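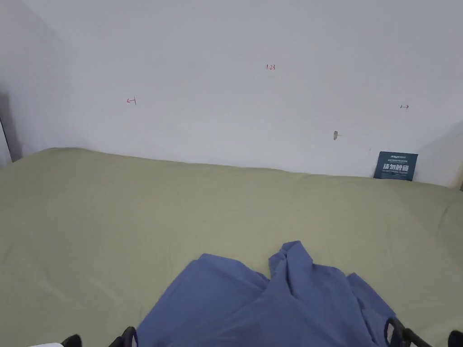 Which side of a flat sheet goes face up?

The wrong side, if the sheet has a printed or finished face. When you fold the top edge back over the blanket, the good side shows. On a plain dyed sheet with no difference between the faces, look at the hems: the stitched fold of the wide hem goes up, so that it turns under when you make the cuff.

Print this page
E-mail this page

Unit 4: Sheets, Surfaces and Smoothing
Housekeeping Practice, Wattanapong course
Handout prepared by Daranee Saithong

Welcome back! This is my favorite unit, and I say that knowing we spend most of it on wrinkles. A flat sheet is the biggest single thing a guest sees in a room, and once your hands learn how cloth moves you will never look at a bed the same way again. Please read pages 15 to 21 of the course book before the practice block in February.

1. Reading the cloth

Before you pull anything, look. Get your eyes down low and look across the sheet toward the wall. From straight overhead a pale matte cotton looks almost flat, and then you crouch and there they are, all the little hills! Pale greens and grays are lovely to practice on for this. They show a soft shadow on one side of each ripple, and you can trace it back to where the trouble starts.

We sort what we find into two kinds.

Ripples: shallow, long, usually running along an edge. The cloth is slack in one direction. One pull takes them out.

Bulges: a rounded rise, often near a corner or close to a wall. Extra cloth has been pushed there from somewhere else, or something underneath is lifting it. Pressing down on a bulge only moves it. Lift the nearest edge, let the air out and lay it again.

2. The wall edge

The far edge, the one pressed against a wall, is where most of you will lose your marks (I did too, when Manee Kongkaew taught me). You can't walk around to it, so the temptation is to shove the cloth back with your fingertips and hope. Shoving makes a row of small puckers right where the sheet meets the wall.

Do this instead:
- Set the wall side first, before the near side is tucked.
- Lay your forearm flat along the sheet and slide it toward the wall, then stop a hand's width short.
- Draw the whole sheet back toward you with both palms, slow and even.
- Finish the two far corners last, and check each one from low down.

If the bed or bench can be moved, move it! Ten seconds of rolling saves two minutes of reaching.

3. Palms, not fingers

Fingers leave lines. Use the flat of the hand, start in the middle and work out toward the sides. Kulap Phetsri likes to hum while she does it to keep her pace steady, and her beds are beautiful, so hum if you want to.

4. Cards and small printed items

A standing card on made linen should be the very last thing you place. Put it down, tilt it back until it rests, and take your hand straight up. Dragging it even a little pulls a crease behind it. Keep it toward one side so the open stretch of sheet stays open. Wording, language and position follow the house list; in our practice rooms that's the Listside sheet, item 87. If a card asks people not to touch, that goes for us too once the surface has been passed.

5. Marks on walls

While you're down at eye level you will notice the wall as well. Chips, smudges, pen marks: write them in the room log with a short location ("back wall, right of center, low"). Don't scrub at handwritten numbers or arrows until you've asked, as they may be someone's measurements.

Practice, in pairs

One lays, one looks. Swap after each try. The looker says only where the fault is and lets the layer decide how to fix it. Theerawat Duangkaew will be in the linen room, Room 273, with clean flat sheets from 8:30 in the morning.

Bring short nails, flat shoes and your Unit 3 notes on mitered corners, because we go straight on to those after the break.

Print this page
E-mail this page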